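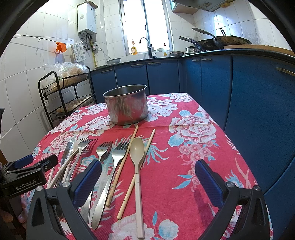

Flukia Subject Lines

README, version 2
Last updated Wednesday, March 1, 2023

Hi! I'm Maya Fakhoury, and I write marketing emails for small shops (bakeries, bike repair, a lot of florists). Over the years I kept pasting subject lines into a spreadsheet so I could steal from myself later, and that spreadsheet got big enough that Zane Org talked me into cleaning it up and sharing it. So here we are.

What you get

One CSV file, subject_lines.csv, with 1,342 subject lines from 79 shops. Every row is one email that really went out to a real list. No drafts, no tests sent to my own inbox (I took those out by hand and it was exactly as fun as it sounds).

Columns

send_id: a plain number, nothing clever
shop_code: a made-up code for each shop, stays the same across the file
shop_type: food, flowers, repair, clothing, books, other
subject: the subject line as sent, emoji and all
preview: the preview text, blank if the shop didn't set one
list_size: small, medium or large. Small means up to 1,000 addresses
open_rate: a decimal between 0 and 1, as reported by the sending tool
offer: yes or no. Yes means the email had a discount, a coupon or a free something in it
season_note: free text, mostly empty, mostly me muttering about December

Please don't trust open_rate too much. A good chunk of mail apps load the tracking image all by themselves now, so an "open" might be a phone sitting in a coat pocket. I'd use it to compare two emails from the same shop in the same season and leave it there. Comparing a florist with a bike shop will get you into trouble fast.

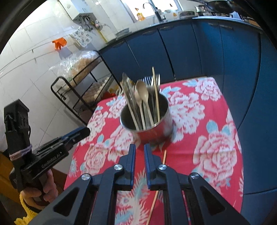 Where it came from

Most rows were exported from Daledetti, the sending tool that I use with nearly all my clients. The older ones came out of Sinley, and Sinley exports are a mess: it writes curly quotes as three junk characters and puts the preview text in the same cell as the subject. Leen Hakim wrote the script that splits them apart (it's in the scripts folder, split_preview.py). If you see a subject that seems to run on forever, that's probably one the script missed, and I'd love to hear about it.

Every shop said yes in writing before I added them. I swapped shop names for [SHOP] and customer first names for [NAME]. Street names are gone too. A couple of owners sign their subject lines with a nickname, and those I changed to [OWNER].

How the offer column was filled in

Imad Saab and I each read the emails and marked yes or no, separately, then argued over the ones where we didn't match. The usual fight was free shipping. We settled on yes if it was limited to that email and no if the shop always ships free. Gift wrapping is a no, unless they normally charge for it. "Come in for a coffee" is a yes, which Imad still thinks is silly. 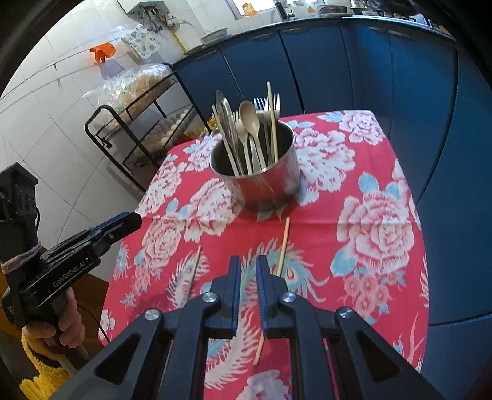
Known problems

Flowers are way overrepresented. Blame Mother's Day and my client list.

Some emoji turn into empty boxes if you open the file in an old spreadsheet program. The file is UTF-8, so import it and choose that and you should be fine.

Resends are in there as their own rows, with the same subject and a lower open rate. Drop duplicates on shop_code plus subject if they bug you.

Everything is in English, and nearly everything is cheerful. Don't expect it to teach you much about writing to hospitals.

Changes in version 2

Added the preview column
Fixed swapped open rates in the Darwish batch (thank you, Tarek Chamoun, for spotting it!)
Merged "gifts" into "other"
Removed one shop at the owner's request. If you downloaded version 1, please delete it and use this one

Using it

Go ahead and use it for class projects, blog posts, your own tools, whatever you like. Credit "Flukia Subject Lines" somewhere people can see it. Don't try to work out who the shops are, and please don't copy a subject line word for word into your own campaign. Somebody's customers have already read it.

Corrections go in the issues tab. Include the send_id, or I'll never find the row.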